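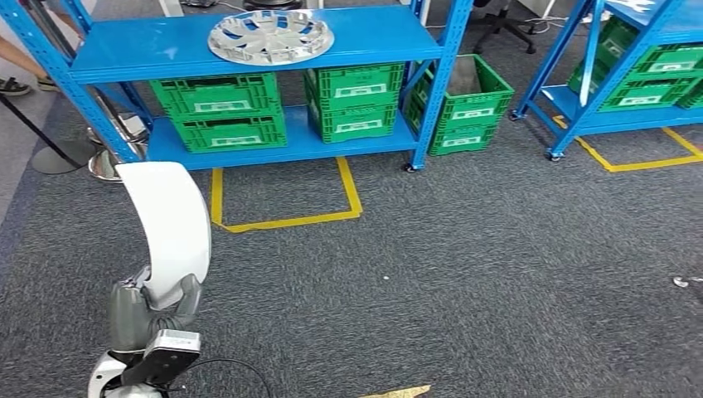 *Blue racks, green crates, and one hub cap that still needs a home*

**Thread: Rolling shelves + stacking crates for shared parts storage. Show me yours!**

**slotpost_sal** wrote:

OK so I have finally caught the shelving bug and I need to talk to people who understand. These are the blue units on casters at our shared workshop in Brulholm, with the green lattice crates everybody has been asking me for pics of. I love them! There are rows of small slots in the upright, so you can move a shelf whenever your crate stacks get taller (or your ambitions do).

Right now I'm stacking crates two high on the lower shelf and keeping the top shelf for flat, awkward stuff like wheel trim. There's yellow tape on the carpet to mark a parking spot, and I can't believe how much I enjoy rolling a rack back to its tape. It's like docking a boat.

Questions for the group:

- Do you stack crates on the shelf, or go one high and add more shelves?
- What do you write on the label plates? Mine are white and I'm scared to commit.
- Anyone running casters on carpet long term?

---

**gravelpit** wrote:

Great color combo. I'd kill the stacking though. Every crate on the bottom of a stack turns into a junk drawer after a month. You want the thing in the lower crate, you have to lift the upper one off, you put it on the floor "for a second," and there it stays. I see a crate on the carpet next to your rack already, just saying!

One high, more shelves. I did this with mine in January and I haven't lost a socket yet.

---

**slotpost_sal** wrote:

Ha, fair hit on the floor crate. But one high wastes so much air! These crates aren't tall, and with the lattice sides you can peek in at what's there without pulling anything out. I'd rather put the slow stuff on the bottom and the daily stuff on top.

---

**MrsBinWizard** wrote:

I'm with Sal on stacking, with one rule: the lower crate gets things that belong to a season or a job. Winter bulbs, spare trim clips, the other set of mats. Upper crate gets whatever you grab every day.

For labels, please don't write straight on the plate. I cut card to size and use clear tape over it. When the contents change you peel and redo. I bought a pack of 200 blank cards years ago and I'm still working through it, happily.

---

**tin_lid** wrote:

Carpet and casters: fine if you move the rack once in a while. Mine sat in one place all winter and left dents you could plant beans in. A steamy towel and a stiff brush brought most of it back up. Bigger wheels help more than anything. Those black ones look on the small side to me, so I'd keep the heavy crates low and push from down near the shelf when you roll it.

Also, what's the hub cap off? I'm nosy about trim.

---

**slotpost_sal** wrote:

No idea on the hub cap!! It came in a mixed box from Motex with a bunch of other odds and ends and I fell for the star pattern. Face up on the top shelf so it doesn't get scuffed.

---

**gravelpit** wrote:

Face up is how you scuff it. Somebody will set a wrench on it by lunch. Face down on a folded cloth, or hang it on a hook off one of those slots.

---

**MrsBinWizard** wrote:

Face down puts the nice side against the shelf, cloth or no cloth, and cloths wander off. Hooks, yes. I'd love to see a whole row hung up, that would look fantastic.

---

**slotpost_sal** wrote:

Hooks it is, I'm going to price some tonight. And on the carpet, tin_lid: 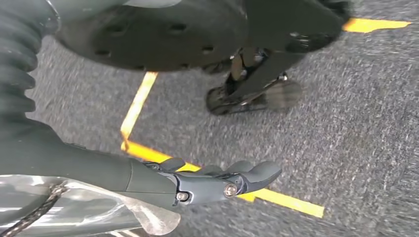

**Brulholm, January**

It's gray all over, and I'm a big fan of that for a workshop. Dropped a black trim clip on it last night and had to go hunting on hands and knees, so it isn't perfect, but it's quiet and kind on the feet and I wouldn't go back to bare concrete. The plan for the rest of the month is tape, labels, then hooks. I want every rack to have its own outline so anyone can roll one out, work, and know exactly where it goes back.

---

**tin_lid** wrote:

Looks like decent carpet for it. Low pile is what you want under wheels. Watch the tape, though! Floor tape on carpet lifts at the corners first, and then a caster catches it and drags the whole line with it. I round my corners off with scissors before pressing them down. Takes an extra minute per rack and they last so much longer.

---

**wihongi_garage** wrote:

Jumping in from the Wihongi shared garage. We do 4 crates to a shelf, 2 stacks of 2, and it has worked beautifully for us. Where we disagree with everybody is labels: we color code instead. A strip of colored tape on the plate, a chart on the wall, done. New folks pick it up in a day.

---

**gravelpit** wrote:

Color codes are great until someone takes the chart down to paint. Words, please. Big ones.

---

**MrsBinWizard** wrote:

Both! Colored card with words on it. Mine are pink for electrical and I can find a fuse from across the room.

---

**slotpost_sal** wrote:

Pink cards, I'm sold. And gravelpit, I'll try your one-high idea on the second rack and keep stacking on the first, then we can argue with evidence. The Julau crew wants to copy whichever wins, so no pressure.

Does anyone have a source for hooks that fit slots instead of round holes? Everything I've found so far is for pegboard.

---

**tin_lid** wrote:

Measure the slot height and the spacing center to center and post both. I've got a coffee can full of odd hooks and some of them must fit something.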